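Flidthorpe repair workshop moves to tested memory kits for desktop rebuilds

The computer workshop at Flidthorpe has changed the way it fits memory to refurbished desktop machines. From September, boards will go back into service only with modules that have been tested as a set.

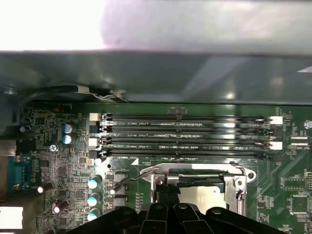 Telma Arancibia would have preferred the change a year earlier, and said that most of the machines returned to her under warranty had come back with mixed modules, often of the same stated size but from different production runs. She added that the faults were hard to reproduce on the bench and took up more time than any other kind of repair.

Until now the workshop has filled slots from a common tray of salvaged modules, sorted by capacity and speed. A machine that started and passed a short memory check was treated as ready. Under the new procedure, modules are grouped before they reach the bench, tested together overnight, and kept together in a labelled sleeve until they are fitted.

Slot order has also been written down for the first time. The sheet asks the fitter to read the label printed on the board beside each slot and to follow the order given in the maker's manual. On boards with four slots, a pair of modules goes into the two positions named there. Numbering differs between makers, and the slot nearest the processor is not always the first to be filled.

The sheet sets out the physical work in some detail. Power is disconnected at the wall and the case is left open for a few minutes before any part is touched. The latches are opened fully, the notch in the module is lined up with the key in the slot, and pressure is applied evenly at both ends until the latches close. Modules that need more than moderate force are to be taken out and checked against the notch. Cables that run along the edge of the board are to be moved clear first and tied back afterwards.

Empty slots will be inspected under a lamp before fitting. Dust is removed with a hand blower. The use of compressed air cans has been stopped - the liquid propellant was leaving residue on contacts when the can was tilted.

The labelled sleeves come from Wovell, and the test records are kept on paper in a binder beside the bench. Aparecida Teixeira, who drew up the sheet, intends to move the records to a shared file in 2026, once the numbering of older stock has been corrected. Job 3516, a desktop returned twice with intermittent restarts, was used to try out the procedure and has since gone back to its owner.

Customers who have a machine waiting for collection do not need to do anything. Machines already on the shelf will be retested before release, and this may add up to three working days. The workshop's charges for memory fitting remain the same.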